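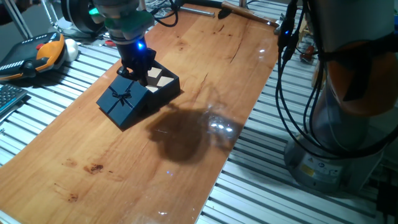 Kongkaew asked by message whether the pause between closing the fingers and lifting belongs in the planner or in the controller. The group's view remains that it belongs in the controller, and the planner should receive only a completed or refused grasp.

Mendora cell, entry of 1/23/24
Software: Floltia planner, branch "lid-and-base"

1. Perception

The segmentation stage was reviewed against the gift box. Glare on the varnished board continues to be the principal source of false edges in the wrist views. The reddish stains on the wood are also proposed as objects from time to time. A mask for saturated pixels has been added ahead of the edge step, with the threshold held in the cell configuration file. The ribbon is to be treated as part of the face it crosses. The shadow of the gripper on the blue paper is still not handled.

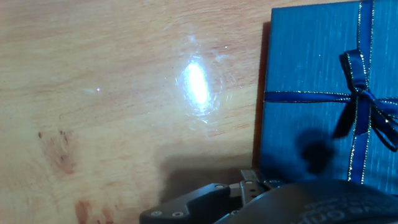 2. Planning

The approach planner was given 277 candidate poses and retained 11 after the collision check. Eight of these place the fingers at the left side of the box. The second arm is entered in the collision model as a fixed body, and its cable bundle as a padded cylinder. Colleagues changing the model should regenerate the cache before the next run, as the Grakitz viewer will otherwise show the old geometry without warning.

The wrist view is used for the final correction only. Near the box 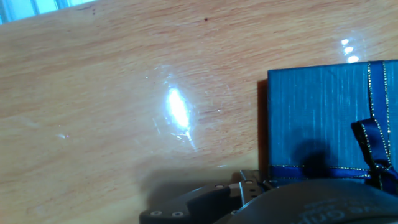
the gripper housing fills the lower part of the picture, and the static mask must therefore be applied before any matching takes place. The present mask is too tight at the finger bracket and should be widened.

3. Outstanding

Ticket 1333 (timestamps between the fixed and wrist cameras) remains open. Controller pause to be written up for Kongkaew.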